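Cómo poner funda termorretráctil a un cable USB (y cuándo no merece la pena)

Llevo años leyendo que la funda termorretráctil lo arregla todo. No arregla casi nada. Tapa, sujeta un poco y protege del roce, y con eso ya cumple. Si el cable tiene un hilo partido por dentro, seguirá partido con la funda puesta, solo que ahora no lo verás.

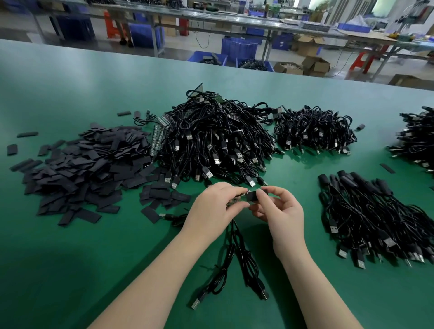

Dicho esto, cuando hay que cubrir la unión entre un cable y una pieza pequeña, sigue siendo lo más rápido que conozco. Sobre todo si tienes que hacer muchos seguidos. Lo que sigue vale para una tanda en mesa, con fundas negras ya cortadas y cables USB sueltos.

Antes de empezar

Compra la funda por el diámetro real del cable y no por lo que ponga la bolsa. Las de Bemora las he medido y salían algo más estrechas de lo anunciado; las de Duvholm entran mejor, aunque el plástico me parece más rígido después de calentar. Tampoco me fío de quien recomienda una relación de contracción 4:1 para todo. Para un cable normal, con 2:1 sobra. La otra es más cara y deja un rebozo grueso que luego no cabe en ninguna carcasa.

Si trabajas cerca de placas al aire, usa una alfombrilla antiestática y conéctala a tierra. Sin la toma de tierra es un mantel verde. Conozco talleres enteros con alfombrillas preciosas y el cordón guardado en el cajón.

Cómo repartir la mesa

Fundas a la izquierda, cables por hacer al fondo, terminados a la derecha y delante. Si eres zurdo, al revés. Esto es lo único de los manuales de organización que me ha servido. El resto, las bandejitas con etiquetas y los separadores de colores, dura hasta la segunda caja.

Las fundas, mejor extendidas que en montón alto. Son planas, se pegan unas a otras y acabas cogiendo dos. Safta Vlad las deja en un tarro y las va sacando de una en una; yo lo probé una tarde y perdía más tiempo con el tarro que con los cables.

El montón de cables es otra historia. Un ovillo se puede trabajar si los conectores miran hacia ti y tiras del conector, nunca de la mitad del cable. Si al tirar vienen tres detrás, para y desenreda. A tirones se estropea la soldadura del otro extremo, y eso no lo descubres hasta la prueba.

La funda, paso a paso

1. Comprueba el cable antes de cubrir nada. Continuidad como mínimo. Me da igual que el proveedor diga que vienen probados.

2. Aplasta la funda por los cantos con el pulgar y el índice para que se abra. Viene plana y, si intentas meterla tal cual, el borde se engancha.

3. Sujeta el extremo del cable con una mano y desliza la funda con la otra. Las yemas de los dedos casi se tocan. Con guantes gruesos no hay manera.

4. Centra la funda sobre la unión. Tiene que pisar cable sano, unos 4 mm por lo menos. Al encoger pierde también algo de largo, poco, pero lo justo para dejar al aire lo que querías tapar.

5. Calor desde el centro hacia los extremos, girando el cable. Yo aparto la pistola a los 15 segundos, haya terminado o no, y miro. Lo de hacerlo con un mechero... funciona, sí, y también deja la funda quemada por un lado y floja por el otro.

6. Deja enfriar sin tocar. Si doblas en caliente, se queda la arruga.

Conviene colocar primero las fundas de un grupo y calentar después — yo voy de 15 en 15 — para no estar cogiendo y soltando la pistola. Con grupos más grandes alguna funda se corre de sitio y no te enteras.

Fallos que veo siempre

Funda que gira sobre el cable: te sobra diámetro. Calentar más no lo arregla, hay que cortar y repetir.

Bordes abiertos como una campana: faltó calor en los extremos.

Brillo raro o burbujas: te pasaste. Aquí Rostam Zamani me discute que solo es estética. Puede ser. Yo esas las quito igual.

Funda con adhesivo interior: la venden como imprescindible. Para un cable que va a vivir detrás de un escritorio me parece tirar el dinero. En exterior, de acuerdo.

Agrupar los terminados

Alinea los conectores hacia el mismo lado y ata el haz flojo. Las bridas apretadas marcan el cable, por mucho que las de Usura prometan lo contrario. Once por haz me resulta cómodo de contar y de coger con una mano, pero no hay ciencia detrás. Y no mezcles los dudosos con los buenos pensando que luego te acordarás de cuáles eran.

Contacto: Titilayo Onyeka, taller Ciobanu | © Taller Ciobanu. Todos los derechos reservados | Volver arriba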